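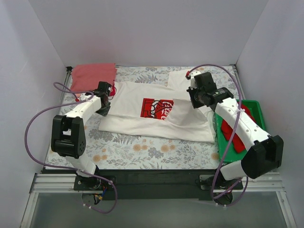 Could the cable check go before the gripper check? That was the first remark to come back from the Eynon bench, and it makes good sense to me, so I have swapped the two over in this version. If you printed the old sheet in August, please bin it and use this one.

Two-arm bench, gripper comparison checklist
For use before and after each trial of the Inano and Bilavow fingers

1. Cables and tubes
Check that the purple runs on both arms swing freely through the whole reach, and look at the loops hanging below the front rail as well as the ones up top.
Comment: White ties snug, please, though not so tight that they pinch. I like to move each arm slowly by hand with the power off and simply watch for a minute or so.

2. Base mounts and exposed wiring
Plates tight, connectors fully home, no wire resting where a base can turn on to it.
Comment: A torch helps a great deal under the left mount.

3. Work surface
Mat flat and pushed well into the back corners. Green tray on the right.
Comment: We keep the fern and flower mat on for every trial, even though a plain one would be kinder to the cameras – changing it halfway through would spoil the comparison.

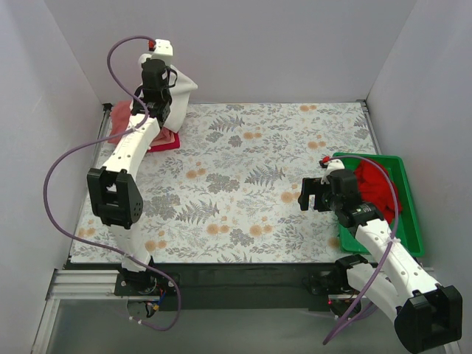

The tray does need a second look between runs, as a small shift there alters where the right arm has to stop. Put it back to your own tape marks and note it on the sheet if it had wandered.

4. Grippers
Open and close each one 6 times with nothing in it. Both fingers should meet at the tip, with no scraping and no hesitation.
Comment: Wipe the ridges with a dry cloth. Lint does build up, and I have been caught out more than once blaming a poor grip on the controller when a quick wipe would have sorted it. Fingers come off at 2,000 cycles whatever they look like, and go in the box marked Plukasitz.

5. Cloth pick
Four picks at a single edge and four at a fold, the same garment for both sets of fingers.
Comment: Write down a double pick as a double pick, please, even if the fold came out nicely afterwards. I know it's tempting to be generous! 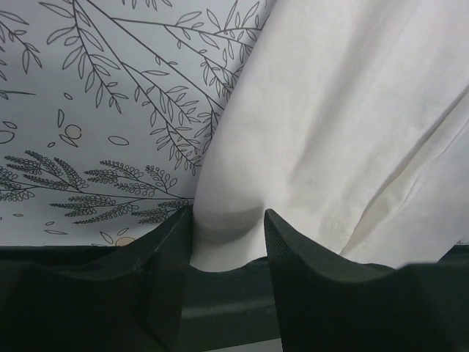 Should the wrist camera be refocused when the fingers are changed?
Leave the focus alone, but run the short alignment routine again and save the result under the new finger name.

6. Stop button
Press it once with both arms moving slowly and clear of each other. Both must stop.
Comment: If only one does, the bench is out of use until it has been looked at, however busy Saturday is.

7. Closing down
Arms parked, grippers open, cloths folded, sheet initialled and in the tray by the door.
Comment: Long comments are welcome, on the back if need be.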